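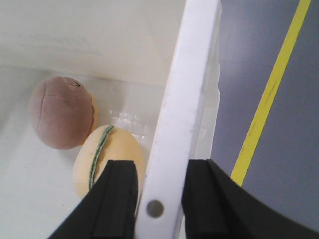 Murero: edição de fã do álbum de regresso dos Riviere

Caixa com 2 CD, livreto de 87 páginas e cartão numerado
Tiragem anunciada: 2,000 exemplares
Editora: Grekel
Disponibilidade: pré-venda, envio a partir de maio

Os Riviere voltam a ser uma banda, pelo menos em disco. Depois da saída do vocalista e de uma temporada em que cada um jurou, à vez, que o grupo estava ótimo, chega Murero, o álbum que a editora descreve como "o mais pessoal de sempre". Foi o que disse do anterior, e também do outro antes desse.

O primeiro disco traz o álbum tal como está nas plataformas, sem uma única faixa a mais. O segundo é que justifica o preço, ou tenta: maquetes, duas versões acústicas e uma gravação ao vivo em Stusham onde se ouve mais o público do que a guitarra. Quem esteve lá vai querer tê-la. Os restantes podem ouvir um excerto antes de decidir.

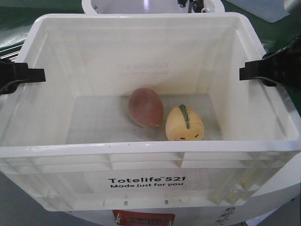 O livreto tem fotografias dos ensaios e as letras completas, escritas à mão por um dos membros (a Grekel não diz qual, e os fóruns já vão em 101 teorias). Há uma entrevista curta em que a palavra "família" aparece muitas vezes e o nome do ex-vocalista nenhuma. Se procura uma explicação para a separação, não a compre por isso.

Quanto ao cartão numerado, convém ler bem: a numeração é impressa, e as assinaturas também. A ficha da editora chama-lhes "assinaturas oficiais", expressão que deixamos à consideração de cada um.
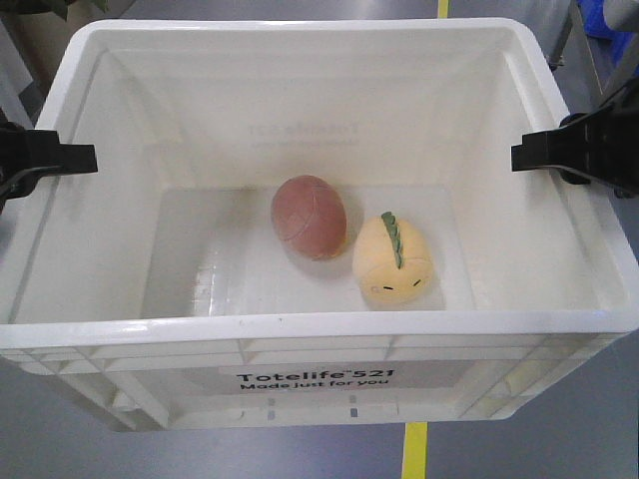 Também não garantimos que a tiragem fique por aqui. A caixa anterior foi vendida como única e regressou com outra capa poucos meses depois, para irritação de quem tinha pago o dobro em segunda mão.

Vale a pena? Para colecionadores, provavelmente sim. Para quem só quer as canções, a edição simples tem o mesmo som e ocupa menos prateleira.

Limite de uma caixa por encomenda. Trocas apenas por defeito de fabrico, com a embalagem original. A capa pode variar ligeiramente em relação à anunciada pela editora.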